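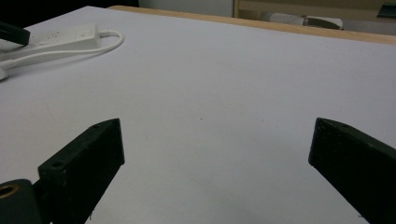 Nafula Simiyu wrote in the margin of our first draft that people don't leave the reading room early over noise, they leave over the chairs, and that we should ask them before measuring anything.

So we did. We handed out 30 forms in the Frerichs reading room and got 29 back. The form had 9 questions on seating, light, heating and noise. Chairs were the most common complaint, followed by glare in the afternoon. Noise came up mostly in the seats near the copier.

We still took sound readings in April, at the door and by the copier. The log is in Appendix B.

One weak point is that all the forms went out before lunch, so evening users are missing. Dörte Haberkorn has the paper forms if anyone wants to check our tally.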